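Print this page | E-mail this page

November
By the Neleo project group, Ullcombe

Stiff necks and standing up: our student project report

We chose neck and shoulder stiffness for our health project because nearly everyone in our year complains of it, and we wanted to find out whether a very small habit could help. We had a brilliant time doing it! The idea was simple. Each person taking part would stand up twice in every study session, roll the shoulders, turn the head slowly to each side, and sit down again. We called it Neleo, which doesn't mean anything, but it stuck and soon people were asking each other "have you done your Neleo?" in the corridor.

Everybody kept a paper diary. They gave their neck a score from nought to ten at the start and end of each session, and ticked a box if they had done the movements. By the end we had 1707 diary entries, which was far more than we'd dared hope for. Of those, 1614 had both scores filled in, and 1465 had the box ticked as well, so those are the ones we used for the main part of our results. 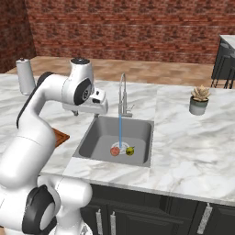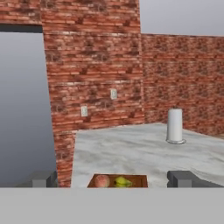 Our next job was to think about where people sit, stand and read, as the diaries had a space for that too and the answers were wonderfully varied (beds, buses, the library stairs). Plenty of entries came from kitchens, where people had propped a laptop on the worktop and stood up to it. A marble countertop like the one by the brick wall is a fine place to lean for a minute, but the screen ends up low and the chin drops, and several diaries mentioned an ache at the base of the neck afterwards. Raising the laptop on a pile of books was the most popular fix.

On the scores themselves, sessions with the movements usually ended with a lower stiffness score than they began with. Sessions without them mostly stayed level or crept up. We were thrilled, but we do have to be careful. People chose for themselves when to do the movements, and a person with a really sore neck may well have skipped them. There was no proper comparison group either.

We had help with the layout of the diary from the Ekine study skills pages, and our spreadsheet was built on the Uchida template, changed a good deal to suit us. The printing came to 200 sheets, double-sided, and we ran out once.

If we did it again we would ask about sleep and school bags, and we'd use a shorter scale, as hardly anyone could decide between a six and a seven. Spare diary sheets are still in the tray outside the common room for anyone who would like to carry on.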